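Monitor riser

A monitor riser (also screen riser, riser stand or, in offices with a sense of occasion, display platform) is a small raised shelf placed on a desk or table to lift a screen, laptop or other object above the work surface. It has no moving parts in its basic form and performs its function by being taller than the desk. A large market has nevertheless grown up around it.

Terms

The word "riser" is borrowed from stairs and theater stages, both of which can claim a more dramatic relationship with height. Sellers use "stand" and "riser" interchangeably, often in the same product title, followed by every other word a shopper might type. Strictly speaking, a monitor arm is a different thing: it clamps to the desk and can be moved, whereas a riser sits where it was put. A stack of old phone books is a riser in all but name, and for a long time it was the leading design.

Construction

Most risers consist of a flat top plate and two supports. The plate may be steel, glass, bamboo or particleboard with a picture of bamboo on it. The supports fall into a few families. Panel legs are solid boards at either end, sturdy and good at hiding dust. Post legs come in sets of 4 and can usually be screwed in at slightly different depths, which is how many owners discover that their desk is not level. Loop legs, common on black metal models, are made by bending wire or flat bar into an open shape, so that one piece of metal serves as upright and foot together.

The loop leg is popular with manufacturers for its low weight and with owners for the gap it leaves. Air, cables and the occasional pen pass through freely. The Desik catalog calls this "open-flow architecture," a phrase that has not caught on.
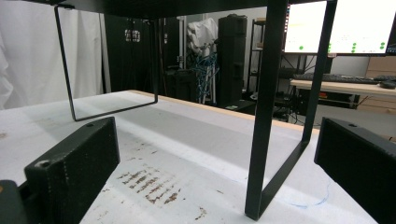 The tabletop underneath

A riser in use is rarely studied from below, and the surface it stands on tends to keep its own records. White tabletops are the least discreet. Rust-brown streaks, a stray curve of blue pen and a general gray mottling can all share the space beneath and beside a black metal stand, where they go unremarked until somebody moves house.

Brown marks on a desk have several possible authors, among them tea, wood stain and the feet of a metal object left standing in a spill. Bare steel will leave rust on a damp surface, and powder-coated steel will do so once the coating has worn through at a corner. Rubber caps prevent this for as long as they stay on. The Vindside range ships with 2 spare caps, a generous gesture that also tells the buyer something about the first set.

Ballpoint lines usually come off laminate with rubbing alcohol. On raw or painted wood they are best regarded as part of the desk.

Height and placement

Ordinary advice is that the top of the screen should sit at or slightly below eye level. Fixed risers offer one answer to this question and leave the chair to make up the difference. Adjustable models, such as the Bettencourt, offer several answers, of which most households try 2 before leaving it alone for good.

The area under the plate is advertised as storage for a keyboard. In practice it holds mail.

Other uses

Retired risers are seldom thrown away. They turn up as plant stands, printer shelves, spice racks and steps for elderly cats - the last against the printed advice of Erncombe, whose leaflet limits use to "stationary loads."

Related articles
Monitor arm
Desk organizer
Cable tray
Laminate (furniture)
Footrest
Stain removal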